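Meal period waivers for split shifts – does one form cover both halves?

Wage and Hour forum > Meal and rest periods

tallow_ridge
Location is in California, 25 employees, hourly, non-union. We run a split shift at the Walbridge site: four hours on, a long unpaid gap, then another four. Everyone signed a meal waiver at hire, on the form that comes with our payroll package (Brandora). Payroll now flags every split day as a missed meal and adds an hour of premium pay. Is the flag correct?
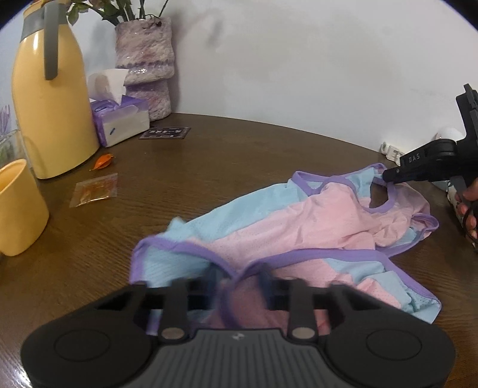

Re: Meal period waivers for split shifts
perdiem_9
The waiver is a side issue. A first meal period is triggered by work of more than five hours. If the gap is 30 minutes or longer, fully off duty, and starts before the end of the fifth hour, the gap is the meal period. No premium. Check how the software is treating the second clock-in.

Re: Meal period waivers for split shifts
Mạc
Disagree that the waiver is a side issue. The first meal can be waived only when total work for the day is six hours or less. These people work eight. If anyone is relying on that form, it does nothing on those days. Pull it from the hire packet or limit it to short days.

Re: Meal period waivers for split shifts
perdiem_9
Agreed on the form. My point was the premium. An invalid waiver does not create a violation if the break was in fact provided.

Re: Meal period waivers for split shifts
Givov
Separate item – split shift premium. If the gap is for the employer's benefit and longer than a normal meal break, check the wage order. At or near minimum wage you may owe up to one extra hour at the minimum rate. It is a different line on the pay stub from the meal premium, so do not net one against the other.
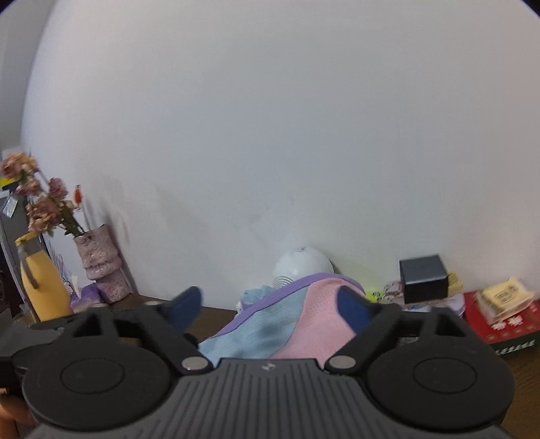 Attached by Givov, 2 of 2

tallow_ridge
Found it. The rule was set to look for a punch coded "meal," and the gap was coded "end shift." Two people are close enough to minimum that the split premium applies. Does recoding the punches change anything on that side?

Mạc
No. The code is a label. Keep the original punches and log the edit – you will want both if there is a claim.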